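Intro to Retail Buying, Handout 4: Pricing the Odds and Ends
Notes by Theophilus Quansah

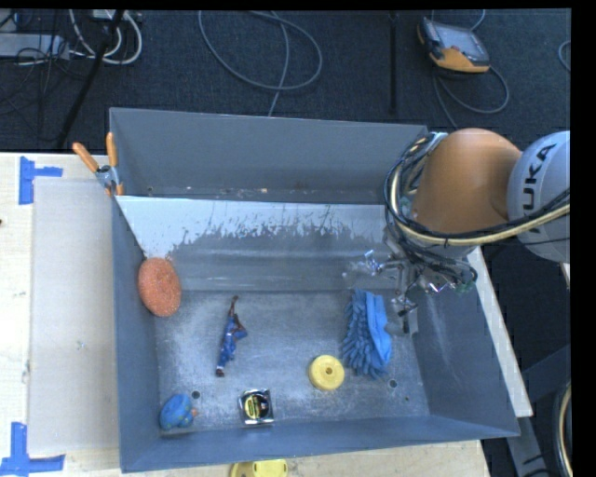 Okay, so last time we got as far as markup, and a few of you asked me why small mixed goods carry such a fat one. Fair question! When I was a junior buyer at Povell, I brought in 600 units of cheap stuff for one December promotion (bath things, key rings, little toys) and priced the lot at double cost. I felt very clever. By the end of the month we had 243 left over, and I had to explain that to my boss.

What I'd missed was the markdown. You plan it before you order, and you write it on the buy sheet next to the cost. Say an item costs you $2 and you sell most of them at full price, then clear the rest at 70 percent off. Your real margin is the blend of those two prices - work it out both ways, please, and bring your numbers to class.

A word on freight too. It goes into your cost, always. I still see people leave it off (I did it myself at Povell, more than once) and then wonder where the money went.

Reading for next time: the Jiltstead case, first half only. Skip the appendix, it's mostly tables and we'll do those together on the board.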